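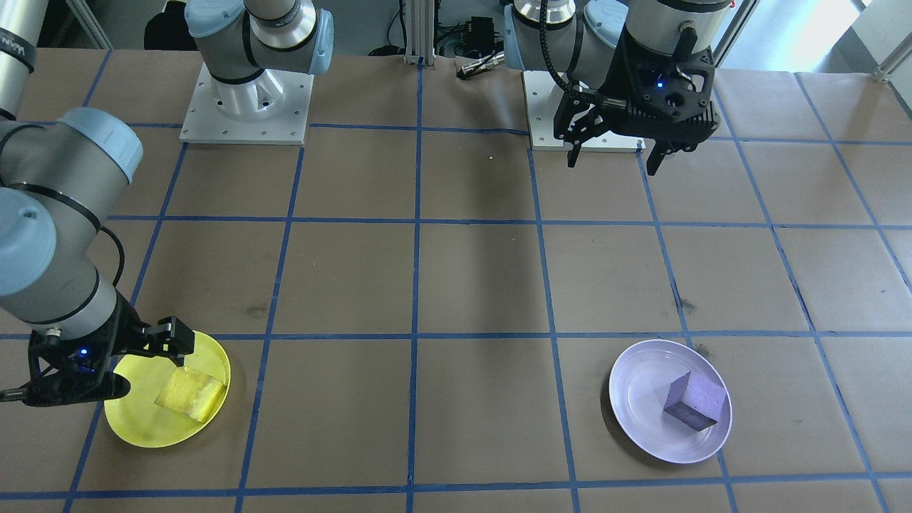 *Two plates on a tabletop marked off with blue tape.*

Kasow wants its residents to believe that new plates will fix the town's lunch problem. Starting in October, the school district will swap its divided trays for round, rimmed plates bought from Julumix, at a cost of 3,546 dollars for the first 2,000. The district says children will take less and throw away less.

Maybe they will. The evidence on offer is a trial at one school that ran for 11 lunch periods, with no comparison school and no word on what was served. Pizza days and bean days don't fill the trash at the same rate, as any parent could have told them.

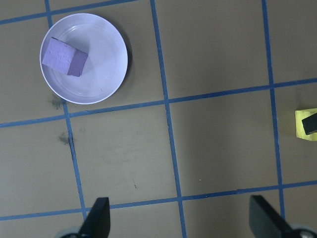

*A round plate with a shallow, raised rim.*

The district's summary says waste "fell noticeably" – it gives no weights. Asked for them, the office said the bins were judged by eye. Julumix, which supplied the trial plates for free, also wrote the summary.

Parents at the Amrani school have a simpler complaint. Lunch there lasts 20 minutes, much of it spent in line, and plenty of food goes in the bin half eaten when the bell rings.

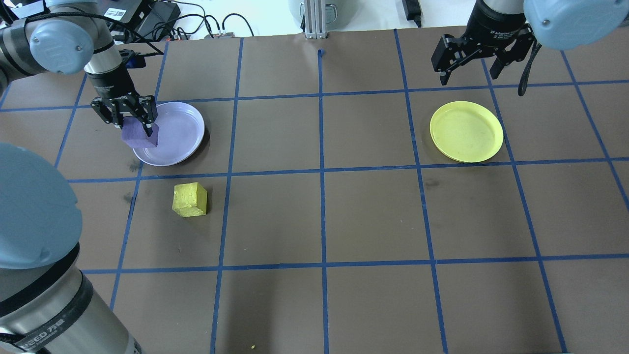
A longer lunch would cost nothing in plates, but it would mean changing the bus schedule, and the district's contract with Voltolel has 2 years left to run. The district has no plans to reopen it. The old trays go into storage.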